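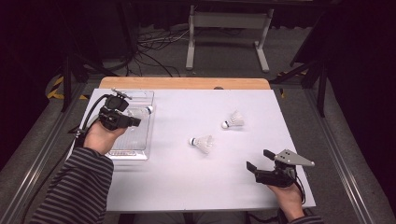
Shuttlecocks on the white table, one in the clear tray.

From: Fuad Teshome
To: Bullmont Badminton list
Subject: Re: [bullmont-bad] Feathers or plastic for club nights?

On Monday, Nwachukwu wrote:
> We went through a lot of feathers again in May and I would like to
> know if people would put up with plastic on club nights. Matches
> would stay feather. Also, does anyone still steam theirs? I tried it
> once and could not tell the difference.

I would keep feathers for the top two courts and use plastic on the rest. The beginners hit a lot of frames and a feather shuttle does not survive that. Plastic ones fly flatter and come off the racket later, so anyone playing league should not train with them all week.

On cost, I went back through the receipts. We spent 1,135 on shuttles last season, and 170 of that was the emergency order from Altivero when the Flunditz delivery was late. If we order early we can skip that part. I would get 32 tubes of feathers before the season starts and see how far they go.

I do steam mine. Open both ends of the tube, hold it over a kettle for a few seconds, close it and leave it overnight standing up. Don't let the corks get wet. It helps most in winter, when the hall heating is on and the feathers get brittle. In summer I don't bother. If you only did a few and used them the same evening, you probably would not notice much.

Speed is the other thing. The last batch was too fast for our hall. Please test a few from the first tube before we open the rest: full underhand stroke from the back line, and it should land a bit short of the far back line. If they go long, send the unopened tubes back.

Used ones with 3 or more broken feathers can go in the box by the door for the juniors' feeding drills.

I can place the order once I hear from the match captains.

Fuad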